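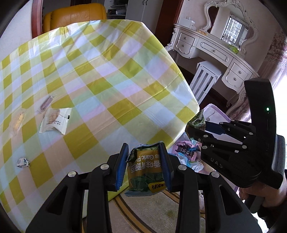

Handgreifer im Wohnraum: Regeln für die Aufnahme

07.05.2026 | Von Védís Hedegaard

Wer für Miten mit Handgreifern in Wohnungen aufnimmt, arbeitet seit Februar nach der überarbeiteten Hausregel. Die alte Fassung stammte aus der Werkstatt in Allthorpe und setzte einen leeren Tisch, festes Licht und genormte Teile voraus. In Wohnungen gibt es das selten. Auf dieser Seite steht die Kurzfassung, nach Arbeitsschritten geordnet. Verbindlich bleibt das Merkblatt, das jedem Gerätekoffer beiliegt.

Vor dem Start

Die Bewohner unterschreiben die Einwilligung, bevor der Koffer geöffnet wird. Briefe, Medikamente, Ausweise und Familienfotos kommen aus dem Blickfeld. Spiegel werden abgehängt oder so berücksichtigt, dass keine Person darin erkennbar ist. Alle anderen Möbel bleiben stehen, wo sie stehen.

Beide Greifer

Bei zweihändigen Aufgaben werden linker und rechter Greifer gemeinsam eingeschaltet und gemeinsam geprüft: Backen einmal ganz öffnen, einmal ganz schließen, Gelenke auf Spiel kontrollieren. Leuchtet die Anzeige an einem Gerät nicht, wird mit keinem von beiden aufgenommen.

Weiche Verpackungen

Snackbeutel wie die beiden grünen werden zwischen den blauen Backenbelägen gehalten, ohne den Inhalt zu zerdrücken. Zerknitterte Beutel bleiben im Satz. Aufgeplatzte werden aussortiert, Krümel vor dem nächsten Durchgang von den Belägen entfernt.

Kleinteile auf dem Tisch

Einzeln verpacktes Gebäck und Bonbons liegen ungeordnet. Die Lage wird nach jedem Durchgang geändert, auch die Seite, die nach oben zeigt. Eine Tischdecke darf bleiben, Falten werden nicht glattgezogen. Verrutscht die Decke so weit, dass Teile vom Tisch fallen, ist der Durchgang ungültig.

Ablage in der Box

Beim Einräumen gilt ein Teil als abgelegt, wenn es ohne Berührung des Greifers liegen bleibt. Werfen zählt als Fehler. Die Box steht fest und so, dass der Arm nicht über eine Tischkante gedrückt werden muss.

Fehlgriffe

Ein Fehlgriff darf einmal korrigiert werden und wird im Protokoll mit K vermerkt. Nach dem zweiten wird abgebrochen. Abgebrochene Durchgänge werden nicht gelöscht, die Auswertung in Brimstead braucht sie. In der ersten Serie nach der neuen Regel waren von 644 Durchgängen 394 ohne Beanstandung.

Pausen

Nach 40 Minuten wird gewechselt oder pausiert. Kayode Yusuf, der die Einweisungen leitet, hatte eine kürzere Spanne vorgeschlagen; darüber wird nach der Sommerserie neu entschieden. Wer Schmerzen im Handgelenk hat, hört sofort auf und meldet das am selben Tag.

Nach der Aufnahme

Beläge abwischen, Geräte ausschalten, Akkus getrennt verpacken. Lebensmittel, die im Greifer waren, werden nicht weitergegeben. Das Protokoll geht noch am Aufnahmetag an die Projektstelle Thorlacius, Rückfragen zu einzelnen Durchgängen kommen von dort innerhalb von 3 Arbeitstagen.

Weitere Beiträge
Merkblatt Einwilligung in Privathaushalten
Backenbeläge prüfen und tauschen
Protokollkürzel von A bis Z
Werkstatt Allthorpe: Termine für die Einweisung

Kontakt | Impressum | Datenschutz | © 2026 Miten | Nach oben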